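Part 4: Putting in your long-stay visa application through the Pralla portal

If you've made it through Part 3, you have an account, a password you've hopefully written down somewhere safe, and a sponsor letter. Good! This is the part where people get stuck, me included, so I'm going to go slowly. I moved to Etodbridge on a skilled worker visa and did the whole thing on my own laptop at my kitchen counter, and then I did it again for my husband, and then I helped Brittany Arsenault from my office with hers. Three rounds, three different ways of messing up the same page.

Last checked against the portal on May 19, 2023. Menus do move around, so if a button isn't where I say it is, look under My Case first.

Before you start

Have these open or next to you:
Your passport (the actual book, you'll be typing from the photo page)
Your sponsor letter as a PDF
Proof of address for the place you live now
Your degree or license, plus the certified translation if it isn't in English
A bank card that works for foreign payments

Note: The portal logs you out after nine minutes if you don't click anything. It doesn't warn you, and it doesn't save the page you're on. I type my long answers in a plain text document and paste them in.

Filling in the form

1. Log in and choose New Application, then Long Stay, then Sponsored Worker. Don't pick Renewal even if you've had a short visa before. A renewal is only for people already holding the long-stay card.

2. Type your name the way it appears in the two lines of letters and arrows at the bottom of your passport photo page. If your middle name is there, it goes in. I left mine out the first time (I never use it!) and had to start over.

3. Enter your sponsor's reference number. It's on the top right of the letter and it has eight digits. Leave out the slash. The box will accept the slash quite happily and then reject the whole application two screens later.

4. Pick your occupation from the list. Search for the broad word first – "nurse" or "engineer" – and then scroll. If your exact title isn't there, choose the closest one and put your real title in the comment box underneath.

5. Add your family members now if they're coming with you. You can add them later, but each one then becomes a separate case with its own fee and its own line to wait in.

6. Upload your documents one at a time. Wait for the green check next to each before you go on to the next one.

Caution: Files over 4 MB just vanish. You get the green check for a second and then the row is blank again. Scan in gray and not color, and you'll almost always come in under the limit.

7. Press Review, read every single line, and then press Submit. After that you can't change anything without writing to the help desk.

Paying the fee

8. The fee for a single applicant is 3,000 in local currency. Tell your bank ahead of time, please. Mine blocked the payment, and by the time I'd gotten off the phone I'd been logged out.

9. Save the receipt as a PDF and print a copy as well. You'll be asked for the paper one at your fingerprint appointment.

Note: If you use an agent, they pay from their own account and bill you. Brittany went through Wojcik and was happy with them. Podell does the same kind of thing, and Caroline Were, who checked this guide for me, used them for her kids' cards. I'd still ask for the receipt in your own name – you will want it in September when the school paperwork comes around.

What happens next

You'll get an email with a case number, usually the same day. Check your spam folder. The status will say Received, then In Review, and it can sit on In Review for weeks without meaning anything bad. Please don't send a second application to hurry it up, as the system will put both of them on hold.

Once the status changes to Appointment Needed, go to Part 5. 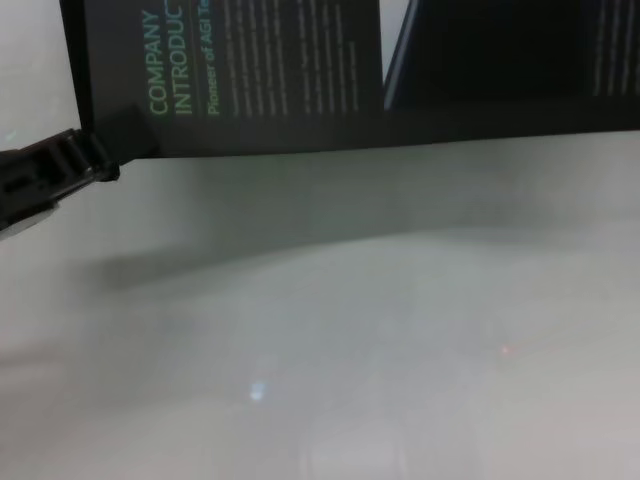
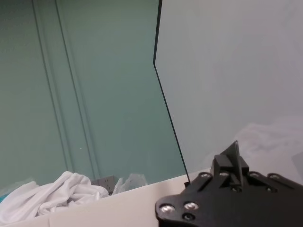 First picture: dark folded brochure with light green title. Second picture: green-tinted glass panel.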